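Drungate border guidebook, is the new edition worth it?

Forum > Travel Reading > Guidebooks and History

mapfolder
Howlader Press has put out a new edition of their book on the old Drungate crossing. I own the previous one, which has coffee on the good chapter. The product page promises 75 new photographs and says "fully revised." Has anyone compared the two?

slowtrain_88
I have both, for my sins. The revision consists mainly of moving the chapter on the Kerden checkpoint from the back to the front. The new photographs are fine if you like fences. I like fences, up to a point, and that point was passed well before the index.

mapfolder
So 300 pages of fences.

slowtrain_88
Closer to 200. They made the type smaller.

gatepost
Going to disagree here. The Kerden chapter was rewritten from the ground up. The old one had the barracks on the wrong side of the river and claimed the crossing shut down every winter. It stayed open, just with worse soup. The new one also prints the patrol schedules in full, and I read every line of them, so make of that what you will.

My complaint is the maps. They run straight across the middle of the book, so the village of Hakton, the one place you need directions to, vanishes into the binding. I broke the spine trying to find it. 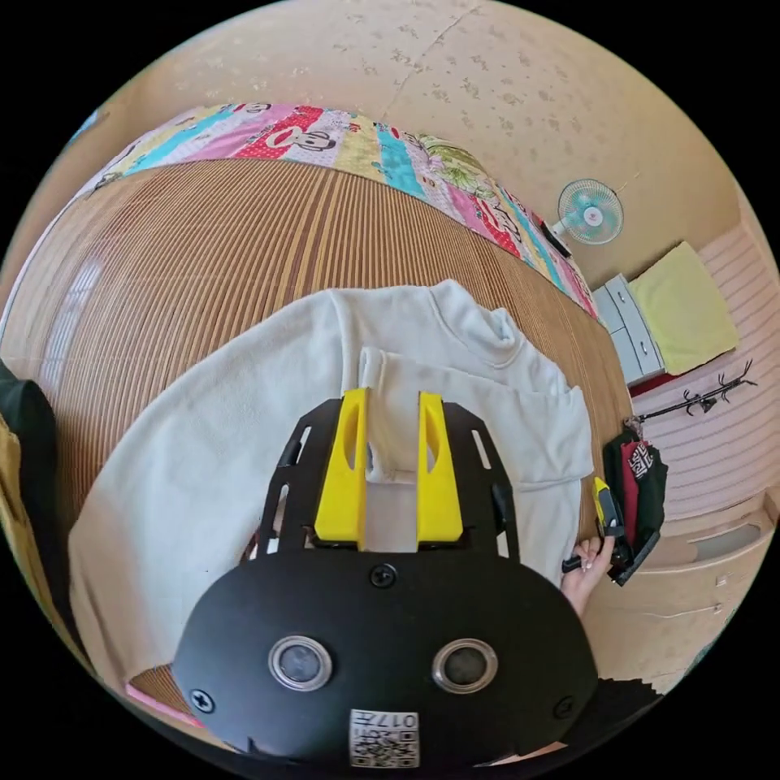
The bus information is hopeful too. The book gives 5 departures from Hakton in the morning. I stood at that stop long enough to memorize the timetable, and the timetable did not mention most of them. Still, I'd buy it again for the history.

slowtrain_88
The barracks were on the wrong side in the first edition only. Mapfolder has the second, where it was already fixed. You are praising them for a repair they made years ago.

gatepost
Second edition fixed the text and left the map alone. Check the foldout.

slowtrain_88
Checked the foldout. Fine. The map is wrong.

mapfolder
Mine doesn't have a foldout. Was there supposed to be a foldout?

gatepost
Inside the back cover, in a paper pocket.

mapfolder
I have the pocket.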